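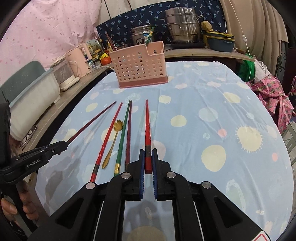 Section 4. Lining up the two streams and labeling grasps

By now you should have Bellodine installed and at least one two-handed recording sitting in your project folder. If you don't, go back to Section 3, because nothing below works on an empty project. I wrote this part in October 2022 after setting up my fourth machine, and I've kept it in the order I do things myself.

What we're after is a file where left and right share one clock, every grasp has a start and an end, and the planner can read it without choking. Thin things like chopsticks and spoon handles are where it gets fussy, so I use them for the first run. If your settings hold up there, cups and boxes are a breeze!

4.1 Sync the clocks

1. Open the project and pick Streams > Pair. Choose the left file first, then the right. (The order matters. Swap them and the planner will happily cross your arms for you.)

2. Hit Find Offset. Bellodine looks for the open-close-open you did at the start of the take and matches the two jaw-width curves.

3. Check the number it gives you. Anything under 80 ms I accept without a second look. If you see 188 ms, you've most likely matched the first close on one side to the second close on the other — zoom in and drag the right curve over by hand.

4. Click Lock. The padlock turns solid.

Note: Lock doesn't save. I've lost an afternoon to this. Press Save too.

4.2 Set the grasp threshold

5. Go to Labels > Auto. You'll see a slider called Closed Width, which comes set for fat objects.

6. Pull it down until the shaded bands on the timeline start where the jaws stop moving. For a chopstick that's way lower than you'd guess, pretty close to fully shut.

7. Turn on Hold Through Jitter. Ribbed pads give a little, and without this one long grasp gets chopped into a dozen tiny ones.

8. Run it and scroll through. My last take had 117 bands before step 7 and far fewer after, so don't panic at the first pass.

Caution: don't set Closed Width to zero. The labeler then skips every grasp where there's something between the jaws, and those are the ones you want.

4.3 Name the targets

9. Click a band, draw a box on the object, type a name. Keep names boring: chopstick_red, chopstick_green, spoon.

10. When several long objects lie side by side, draw the box tight around the held end only. The tracker (it's Divum underneath) loves to hop to a neighbor of a similar color. Marisa Ruggiero puts her boxes on the patterned band near the thick end, and I've copied her ever since.

11. If the track hops anyway, scrub back to the last good spot, press R and redraw.

4.4 Send it to the planner

12. Choose Export > Planner, tick Both Arms, and leave Smooth on Low. High looks prettier and rounds off the slow bit right before contact.

13. Play the preview at half speed before you let a real arm anywhere near it. Keep the stop button in reach the first time through.

If the preview shows one arm frozen, go back to step 4 and check that padlock. For anything stranger, send the log to Greer Skinner along with the export, zipped together. Section 5 covers batch runs.

4 comments
80 shares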